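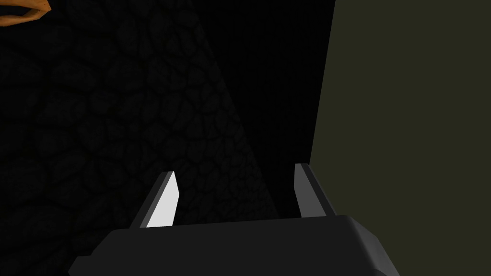

Can you tell which gripper suits a job before anything has been bolted together?

Quite often, if the simulated version is good enough and you are willing to run it a great many times. A team at Saithong has just finished doing so with two parallel grippers, and the results are a treat for anyone who likes a close race.

Print this page
E-mail this to a friend

The Saithong workshop has published the first results of its simulated gripper trial, which set the Huketel and the Skelten against each other over 1000 attempted picks apiece. Both are two-fingered grippers that open and close in a straight line, and on paper there is hardly anything between them. In the simulator there turned out to be plenty!

Tassanee Jitpraphai, who led the work, began planning it in March after a long argument in the workshop over which of the two to buy for a sorting bench. Both makers' data sheets gave grip force and opening width, and neither said much about what happens when an object is slightly out of place or tucked up against something tall. So she wrote a test where nearly everything is slightly out of place.

Each attempt puts the gripper into a small virtual world with a random floor texture, random lighting and one or more plain blocks standing about as obstacles. Some of the worlds are bright and easy. Others are very dim, with large parts of the view close to black, and those were the ones the team most wanted to see. The arm and the controller stayed the same throughout, and only the gripper at the end was swapped. A view from just behind the fingers was fed to the controller, so the gripper's own housing takes up part of what it has to work with.

The Huketel did better overall, mostly thanks to its slimmer housing. It could reach down beside a tall block without brushing it, and it wasted less time backing off and trying again. The Skelten was the stronger of the two once it had hold of something, and dropped far less on the way to the bin. On smooth round items it was clearly ahead, and anybody sorting cups or rings would do well to look at it twice.

The biggest surprise came from the lighting. The team logged 311 attempts, across both grippers, where the fingers closed on empty air, and most of them came from the darkest worlds. Jitpraphai went through these one at a time over several evenings. "I had blamed the fingers," she said. "Then I watched them back and the fingers were doing exactly as they were told. The controller had lost the edge of the block and was guessing where the gap was."

That led to a second round with the Terkness controller, which handles dim views differently by holding on to what it saw a moment earlier — a simple idea, and a lovely one to watch. Empty grabs fell sharply with both grippers. The gap between the two narrowed as well, so part of the Huketel's lead in the first round may have been down to the controller and not the hardware.

There are limits, and the write-up is frank about them. Simulated friction is kinder than the real sort, the finger pads never wear, and no cable ever snags. Soft objects were left out completely as the simulator cannot yet squash them in a believable way. The team also kept to one approach speed, having found that faster runs made the contact between finger and block behave oddly.

Next comes the real bench. One of each gripper is on order, and the plan is to repeat a small selection of the attempts with the same blocks in the same positions, under a lamp that can be turned right down. Textured mats are being printed for the floor too. If the real grippers fail in the same places as the simulated ones, the workshop will use the simulator to choose its next wrist camera as well.

The test worlds and the full list of attempts, including the empty grabs, can be had by writing to the Saithong workshop. Jitpraphai would be glad to hear from anyone with a different gripper to put through them.

Print this page
E-mail this to a friend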